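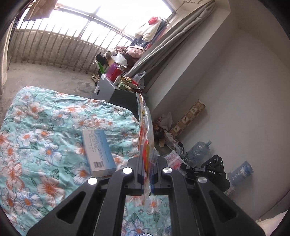

Home | Galleries | Small Rooms | Guest Notes | Contact

The Bedside Box: Nundstead, January

I have never believed in the box by the bed. Howard Bramwell has been pushing it on the rest of us at Nundstead for two winters, and his argument is always the same: put everything you might want in the night into one container, park it at the head of the bed, and the room will take care of itself. Rooms don't do that in my experience. A box just gives the mess a postal address.

Still, I said I would give the method a page in the gallery, and room 210 is the one that got it. Some notes on what ended up where.

The box. Grey, with a handle hole cut in the end that faces the bed. I'll grant Howard the handle, which is the one part of the plan I would keep. A box you can drag out with one hand gets swept behind now and then. As for everything going inside it, look at how much is piled on top and around the sides.

The drinks department. A purple plastic cup, a red thermos with a white cap, and a green bottle behind. The thermos makes sense to me. Asmaa Benjelloun says the cup and the bottle do too, if you wake up thirsty and don't want tea, and she may be right, but I'd want to see who carries them back to the kitchen in the morning.

Snacks. Green, yellow and red packages stacked at the far corner, and another bag with red, orange and yellow packaging showing through clear plastic. Howard's written plan calls for "a small selection." I asked him how small and got no number. My own view is that food belongs on a shelf with a door, and that crumbs in a quilt are a high price for convenience.

The medicine box. White and light blue, on top of the quilt. The plan says medicine has a fixed place, and I doubt the fixed place is among the daisies. Lajos Pap, who runs 205 next door on the same system, keeps his in a drawer and has never had to shake out the bedding to look for it.

Bags. There is a white one bundled on top of the box and a see-through one leaning against the curtain. Every storage method I have been shown ends in bags. Ask anyone who sells one where the bags go and they change the subject.

The quilt. Big white daisies with orange centers, small blue flowers, pale aqua behind. No complaints, though a busy print like this will hide a dropped pill or a wrapper until laundry time. I'd go plain.

Shoes. A light-colored pair on the floor near the box. Not covered by the plan at all, so I suppose they count as a pass.

Aatos Honkanen wants the method tried in 756 next. I have asked for a shelf in there first.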